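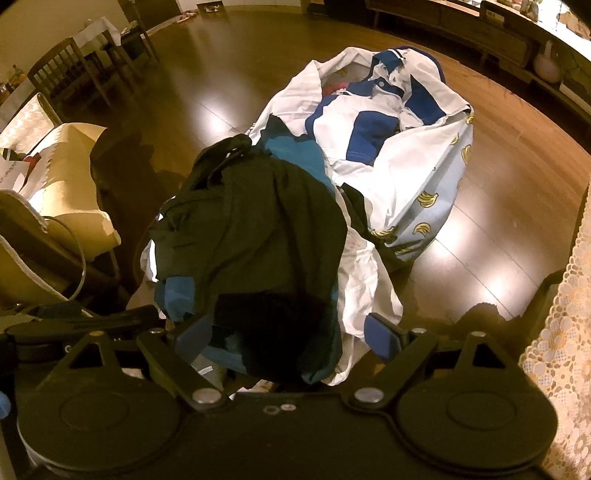
Évan Moulin

Cahier d'atelier, juillet 2021

Bon, je me lance dans le budget d'équipement de la rentrée, que je repousse depuis un moment. Je suis parti du linge, vu que c'est là qu'on use le matériel : la pince à main qui attrape un vêtement presque noir posé sur le tas, avec la chemise blanche et bleue en dessous et le tissu à petites bananes qui dépasse. Du souple sur du souple, et ce sont les bouts de doigts qui prennent tout !

Donc première ligne du tableau, les doigts de rechange. Hateck les fait à 185 euros la paire, port compris. C'est cher pour du consommable, je sais, mais la dernière fois qu'on a voulu couler les nôtres on y a passé un temps fou pour des trucs qui se décollaient. Je propose qu'on en prenne quatre paires d'un coup et qu'on n'en parle plus jusqu'à l'hiver. Lacroix a répondu aussi (très gentiment d'ailleurs), un peu moins cher, mais sept semaines de délai, et ça me fait arriver bien après le début de Skeketlow. À garder sous le coude pour la commande suivante.

Deuxième ligne, les câbles. Je les veux plus longs et plus souples, avec une gaine qui ne garde pas la forme du touret. Pas encore de prix, j'attends que Hateck me rappelle. 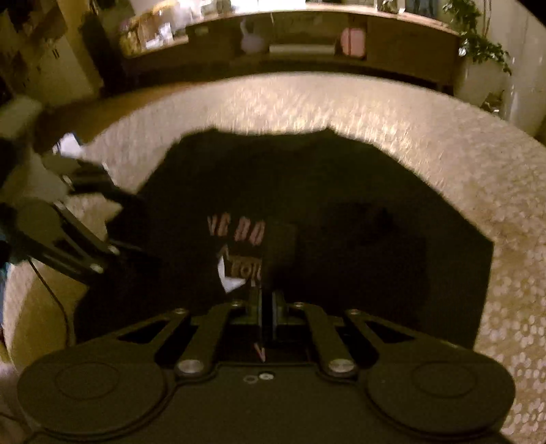

Atelier Préhension, Mellamora

Pour le travail à deux pinces, j'hésite encore. Sur le tapis blanc à poils longs, avec l'article noir imprimé posé au milieu, on a vite envie de la deuxième main, et j'aimerais une paire complète de secours, prête à partir, réglée pareil que l'autre. Le problème c'est que ça mange presque toute l'enveloppe « mécanique » et que je n'ai plus rien pour les axes et la visserie. Je peux peut-être faire passer les vis sur le compte de l'atelier — à voir avec la compta, qui m'a déjà dit non l'an dernier pour des roulements, alors je ne rêve pas trop.

Autre idée, acheter une seule pince complète et un lot d'articulations. On remonte l'autre nous-mêmes à partir de ce qu'il y a dans le tiroir. J'aime bien, sauf que le remontage tombe toujours sur les mêmes personnes (dont moi !). Dans ce cas il faut bloquer cinq jours d'atelier dans le planning, et les bloquer pour de vrai.
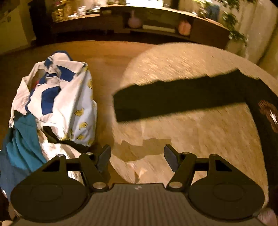
Faut-il attendre la réponse de Hateck sur les câbles pour passer commande ?

Les doigts partent tout de suite, les câbles feront l'objet d'un second bon.

J'ajoute une petite ligne « textiles et accessoires » : des sangles, des sacs en tissu, quelques coupons à motifs. Ça ne coûte pas grand-chose et ça change vraiment la prise d'un objet à l'autre.

Reste à faire : relancer Hateck, demander à Lacroix si leur prix tient jusqu'à l'automne, vérifier que les axes de secours sont au bon diamètre avant d'en recommander. Et retrouver l'ancien bon de commande, je l'ai rangé dans le classeur bleu ou alors dans celui d'à côté.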